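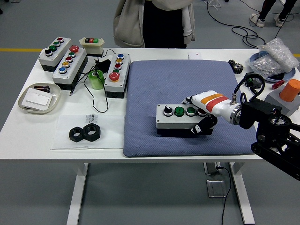

Week 4: Push-button stations and the colour problem

Most textbooks will tell you that button colours on a control station speak for themselves. I doubt it, and this week's reading from Tamero does little to change my mind. Their chapter says green means start and red means stop, and leaves it there. Look at the boxes on the white table. Two of the five-button ones carry the same colours, a large red mushroom head at one end and then green, red, yellow and blue, but one box has a single row of three coloured push buttons, two green and a red, beside a black rotary selector. Which green starts what? You cannot tell from the colour, and neither could a fitter who was called in at night.

What the colours can do

Red for stop or off, green for start or on. Yellow usually goes with something abnormal, blue with whatever the designer decided needed a person to act, often a reset. The last two are where the arguments begin. Marquez claims operators learn a five-button layout "almost at once". The study behind this had 29 people in it, all of them already trained. I would not lean on it.

The mushroom head

A big red head is easy to hit with a palm, and that much I accept. It tells you nothing about the wiring. Do not write "emergency stop" in your lab book until you have seen the contact block and traced the circuit. Last February nearly 40 lab books came in and most had skipped this.

Labels

Wurnari's guide asks for a label by every control. Good advice, widely ignored. A part number on a bag is no substitute for a legend plate.

For the practical

Read Hattori's notes on contact blocks (normally open, normally closed) first. You have 50 minutes. Draw the layout of one station, write down what you think each button does, then test for continuity with the supply disconnected. Keep the wrong guesses in. Hatsue Hattori marks this part and she does look for them.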